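製造現場の自動化・省人化 雑談板

スレッド:仕分け工程にロボットが入って半年、人の仕事はどう変わったか

1:sakai_line2
堺の部品加工の会社で仕分けと検品をやっています。勤続は長いほうです。
昨年の6月に、箱にばらで入ったワークを取り出す工程にロボットアームが入りました。それまでは手で拾って向きをそろえ、次の治具に並べる作業で、2人がつきっきりでした。今は1人が見回りを兼ねて担当しています。
減った1人は検品に移り、辞めた人はいません。ただ、残った1人の仕事の中身がかなり変わりました。同じような工程に入れたところの話を聞きたいです。

2:名無しの保全
うちも似た構成です。止まる回数はどのくらいですか。

3:sakai_line2
>>2
多い日で36回、少ない日は5回くらいです。ほとんどは掴み損ねで、箱の壁ぎわに寄ったワークが取れずに止まります。復帰は短いときで数十秒。ただ呼ばれるたびに手を止めて歩くので、検査表の記入が細切れになります。

4:grelline
立ち上げを請け負う側の人間です。壁ぎわと重なりはどこの現場でも出ます。箱の底に傾斜をつけて中央に寄せるか、ハンドの指を細くするか、投入量を減らすか。まず投入量を減らして記録を取ることをすすめます。お金がかかりません。

5:ミロシェビッチ
滋賀の工場で生産技術をやっています、Azra Miloševićです。本名で書いています。
>>4 投入量を減らすと、今度は投入する人の往復が増えます。うちはそれで現場から苦情が出ました。装置の停止回数は減ったのに、人の歩数は増えた。数字の取り方次第で成功にも失敗にも見えます。

6:grelline
>>5
それは段取りの組み方の問題だと思います。往復が増えるなら箱を複数並べて切り替えればいい。

7:ミロシェビッチ
>>6
置き場所があればそうします。うちは通路幅の規定で置けませんでした。

8:toshio_o
定年後の再雇用で、仕分けをまだ手でやっています。
ロボットが入った隣のラインを見ていて思うのは、拾う仕事より呼ばれる仕事のほうが疲れるということです。手作業なら自分の調子で進められますが、アラームはこちらの都合を待ちません。若い人でも夕方には顔が違います。

9:名無しの保全
>>8
それはわかるが、手で拾うほうは腰と手首にくる。うちは前の担当が腱鞘炎で2回休んでいる。そこは書いておかないと不公平だと思う。

10:toshio_o
>>9
腰の件はその通りです。私も持っています。楽になった部分がないとは言いません。

11:brurelura
取り出しの評価をやっている者です。実ワークの前に、色と向きの違う角ブロックで条件を詰めています。話が具体的になるように、評価中の様子を1枚貼ります。

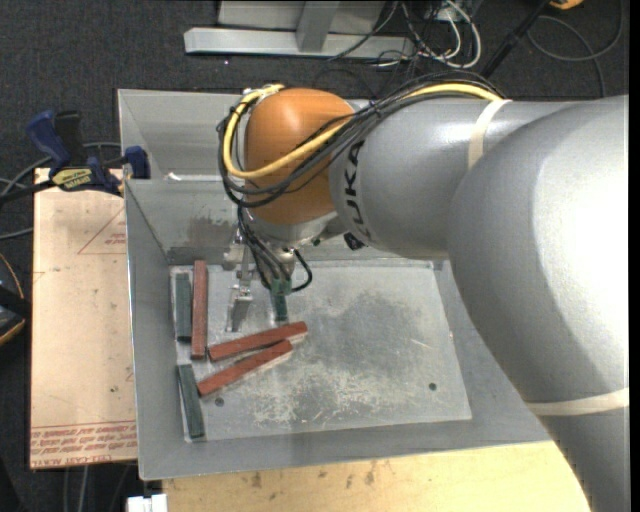
板金の箱とブロック。ハンドのすぐ下に緑が1個立ち気味、左寄りに赤と緑。

見てほしいのは、斜めになった赤いブロック同士の間隔です。片側がほとんどくっついていて、反対側は開いています。こういう並びだと、指をどちら側に入れるかで結果が変わります。人なら何も考えずに開いているほうへ指を入れますが、装置ではその「何も考えずに」を条件として書くことになります。
それから、ここに書いている人の多くは停止の回数を気にしていますが、私は停止の種類を分けて数えるほうをすすめます。掴み損ね、干渉回避、認識なし、の区別があるだけで打ち合わせが早く終わります。

12:sakai_line2
>>11
画像ありがとうございます。うちの箱も板金です。壁の傾きはもっと立っていて、たぶんそこが効いています。
停止の種類は画面に出ますが、日報には回数しか書く欄がありません。

13:名無しの保全
>>11
ケーブルの取り回しが気になる。アームの上から関節をまたいで回しているように見えるが、あれは評価用の仮配線? 量産であの引き方をすると、うちの現場なら点検項目が増える。保全の人数は増えないのに。

14:brurelura
>>13
評価用です。量産ではその現場に合わせて引き直します。点検の負担が保全に寄るという指摘はもっともで、見積もりに入っていないことが多いです。

15:F_Cusi
Fredyです。派遣で3つの工場を回りました。日本語おかしかったらすみません。
ロボットが入った工場で一番困ったのは、教えてもらえる範囲です。社員は復帰操作ができる、派遣は呼ぶだけ。止まっている間、私は立って待ちます。でも生産数が足りないと私の班が言われます。今の工場は派遣も講習を受けられて、簡単な復帰は自分でやります。仕事はこっちのほうがずっといいです。

16:grelline
>>15
柵の中に入る作業は教育と記録が必要なので、全員に開放するのは難しいです。会社の責任になります。

17:F_Cusi
>>16
全員と言っていません。その工程に毎日立っている人の話です。

18:ミロシェビッチ
>>17に賛成です。柵の外からできる復帰と中に入る復帰を分ければ、かなりの部分は外で済みます。うちは手順書をそう分けて、担当者全員に外側の講習をしました。時間は1人あたり半日です。

19:丸山
総務から失礼します。丸山です。
手当の話が出ていないので聞きたいのですが、復帰操作を覚えた方の等級や手当は変わりましたか。うちはMornbridgeという社内の呼び名で自動化を進めていて、現場からその質問が毎回出ます。今の等級表は「手作業の速さ」で組んであり、拾わなくなった人を評価する欄がありません。

20:sakai_line2
>>19
うちは変わっていません。以前は早く拾える人が評価されていましたが、今は誰が担当でも装置の速さは同じです。止まりを減らした人は、何もなかった日として記録に残るだけです。

21:名無しの保全
>>19
月に数百円の資格手当が付いた。ないよりはいい。

22:toshio_o
私の隣のラインは何も付いていません。呼び出し係、と本人が言っています。

23:grelline
評価制度は導入側では手が出せません。そこまで装置のせいにされると困ります。

24:ミロシェビッチ
>>23
装置のせいとは書いていません。導入の説明会で「人はより高度な仕事へ」という資料を配るのは導入側です。配るなら、その仕事が何か現場と決めてからにしてほしいです。

25:grelline
>>24
資料の文言については、そうですね。持ち帰ります。

26:sakai_line2
1/25/19 追記です。
日報に停止の種類を書く欄を足してもらいました。今月ここまでの停止が312回、いちばん多いのは壁ぎわの掴み損ねです。上司に見せたら、箱の内側に当て板を入れる試作が通りました。
復帰の講習は、外側の操作だけ派遣の人も受けられるよう申請中です。手当はまだ返事がありません。

27:laizer_n
読むだけでしたが、来月うちにも入るので参考になりました。>>26の日報の欄、項目名をそのまま教えてもらえませんか。

28:sakai_line2
>>27
「掴み損ね(壁ぎわ)」「掴み損ね(重なり)」「認識なし」「干渉」「その他」です。その他の横に一行書けるようにしてあります。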